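# Gallery: Nundorby tracker, bench notes from May

Pages in this gallery go with release 26 of Nundorby, the pose tracker we maintain for hand-held grippers. Planning is done separately in Sustolari.
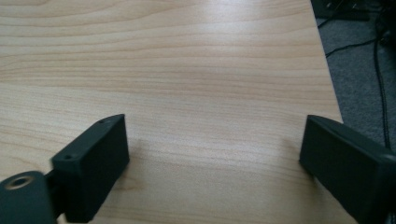 Nundorby estimates the gripper's pose from whatever texture the camera gets, so plain surfaces are where we spend most of our time. The old corner detector was tuned on the Keltthorpe set, which is mostly cluttered shelves, and it did badly on bare tables. On pale wood like this, with fine grain running nearly the same way across the whole top, features match well across the grain and slide along it. The straight table edge and the cables on the gray carpet give the solver something to hold on to in the other direction. Both black fingers are masked before matching, along with the mount at lower left, as they move with the camera and would vote for zero motion.

Settings used for the bare-table runs:

- Feature cap: 277 per image
- Minimum matches to keep a pose: 152
- Finger mask: static, plus a margin for the open gap
- Edge term: on

The regression set now holds 3,697 clips. Gruber, our replay tool, steps through them and flags any pose jump for review. The edge term still needs work on round tables, and the mask has to be redrawn by hand after a finger swap.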